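Teaching a plug insertion by remote control: the way we do it on the Prokell bench

If you've already worked through our pick-and-place tutorial, this is where things get really fun. Plugging a two-pin plug into a wall-type socket looks like nothing when you do it with your own hand, and then you try it through a remote-controlled arm and suddenly you're thinking about every millimetre. I love this task! It's small enough to learn in an afternoon and fussy enough that you'll pick up habits you can use on everything else.

We use Prokell for the remote control side and Pletness for recording and playback. Other setups will work fine, but the menu names below are ours.

What you'll need

An arm with a two-finger gripper
A hand controller with adjustable motion scaling
A surface-mounted socket, fixed down hard and NOT wired to anything
A matching plug with the cord removed
A wrist camera view on a screen you can see without turning your head

Please don't skip the bit about wiring. The socket on a practice bench should never be live.

Step 1: Set the grip

Close the fingers on the flat sides of the plug body with both pins pointing straight out ahead of the gripper. Tug it gently by hand with the arm paused. If the plug rocks, open up and grip it again, a bit deeper this time. A crooked grip will ruin every demonstration that follows, and it's maddening to find out after you've recorded thirty of them.

Start from a spot low in the wrist view, with the socket well ahead of you and a clear path across the panel. Save that pose in Prokell as your home position. 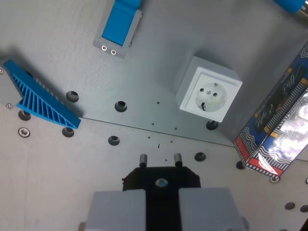 Both pins forward, with the socket up ahead and to the right.

Step 2: Turn the scaling down

Our default scaling is far too lively for this job. Drop it until a big sweep of your wrist gives you a small, calm movement at the gripper. You'll feel slow. Good! For the long travel towards the socket you can bump it back up, but get comfortable with the button before you start recording, so you aren't hunting for it halfway through a run.

Step 3: Rehearse without recording

Do five or six full runs with Pletness switched off. Travel across, stop short of the socket, line up the pins with the two holes, then go in. Watch the holes themselves instead of the outer square of the faceplate. The square draws your eye and it's the wrong thing to aim at.

Other fixtures on the board are worth leaving where they are, too. A policy trained on a bare board can fall over the minute somebody adds a second part, so we like a bit of colour and clutter around the edges.
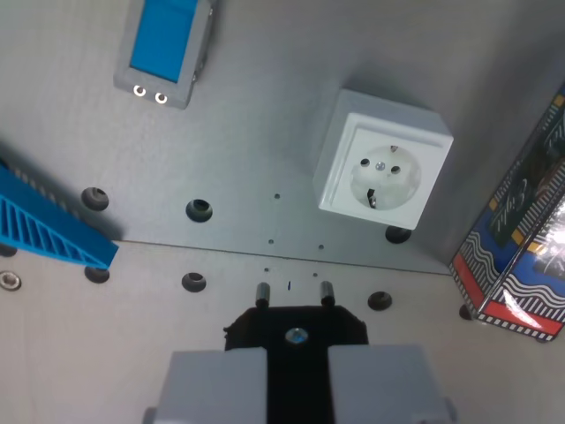
The plug held between the finger blocks, with the white socket up and to the right.

Step 4: Record

Hit Record, count to two, and move. Keep each run as one smooth idea: travel, pause, align, insert, let go. The pause matters more than you'd think, as it gives the training a clear change from "getting there" to "fitting it".

If you bump the rim, don't stop the recording. Back off a little, realign and try again. Those recoveries are gold, and our first batch had almost none of them. The Driltanthorpe set, our second try at this, came to 392 demonstrations with plenty of messy ones left in, and it behaved so much better on the bench.

Between runs, change your starting spot. Nudge it left, nudge it right, come in a touch higher. Keep the grip the same until you've got a policy that works, then start varying that as well.

Step 5: Trim and label

Open the session in Pletness and cut the dead time off both ends. We use three labels: clean, recovered and failed. Failed runs stay in the archive but out of training. The Wanigasekara archive is up to 2306 runs across all our socket tasks, and I still go back to the failed pile when I'm stuck.

Step 6: Play one back

Pick a clean run and replay it at quarter speed with your hand on the stop button. If the pins arrive off-centre, check that the socket hasn't shifted on its mount and that the plug is seated in the fingers the way you had it in Step 1. Fix that, replay it again, and then send the batch off to train.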